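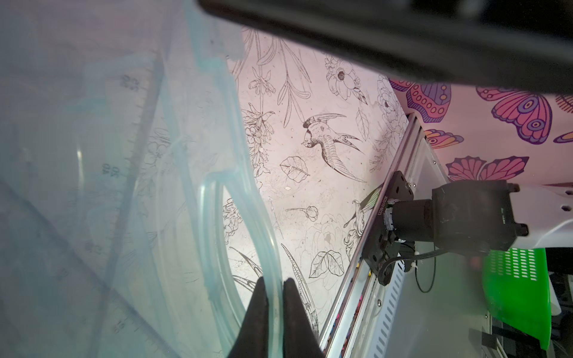
Vallivden Home Robotics Club

Saturday bench notes, short thread bc I have to catch a bus

Can a machine tidy a desk yet? My answer after today: sort of. Depends what's on the desk

Coil of clear tubing, see-through ruler, pale blue plastic sheet. All stuff you can see through. You and me, no problem. For a gripper it's about the meanest pile I could pick

And the tabletop is printed with birds and flowers. Love that swallow. Wouldn't want to be the software that has to decide its not a thing to pick up

Miah folded 3 dish towels last month and everybody clapped. Fine. Towels don't spring back at you tho. Tubing does

Inna Vakulenko asked would I pay 1,000 for one that does the whole kitchen drawer. Today no. Ask me in January

My bet: sorting solid stuff into baskets, soon. Clear floppy stuff, a good while yet. Laundry somewhere in the midle

ok bus. more next week, want to try cutlery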